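Little Bookshelves Find a Home in Bavville

Apr 9, 2021

If you have been past the old shop front on the corner lately, you may have noticed the lights on well into the evening. The Pladbridge reading room in Bavville is getting its children's corner back, and the people putting it together have been having a lovely time of it, even with all the bending and lifting that comes with moving a few shelves' worth of books from one side of town to the other!

The corner is being fitted out with small, low shelves, the kind a five-year-old can reach without asking anybody for help, and most of the books going onto them came as a gift from the Chukwu bookstore when it cleared out its back room this winter. There are picture books and bedtime stories, and there is also a good helping of Chinese titles, which families here have been asking after for two years now. Sorting is still going on, so a fair number of books are waiting on the floor for their turn, among them the Analects (论语) and 墨菲定律, the book on Murphy's law, while 菜根谭 has already made it onto the lower shelf of a cheerful yellow bookcase.
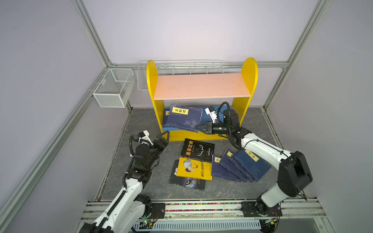

One grandmother wrote in to say that she would put the heavier books down low and keep the top board for whatever is new that week, the way she did at home when her own children were small, because little ones go straight for whatever is at eye level. She also asked, very kindly, for a bookend or two, as dark blue spines do love to lean over and slide out the moment your back is turned.

Her suggestion has gone onto the list, along with a request for a rug and some better lamps. Rerkomia, the furniture workshop out by the rail yard, has offered to make 12 more shelves of the same low sort, and the first of them should be ready in June.

Until then the room keeps its usual afternoon hours, and families are welcome to come in and read while the sorting goes on around them. Each child may borrow up to seven books at a time, and clean, gently used books in any language can be left at the front desk.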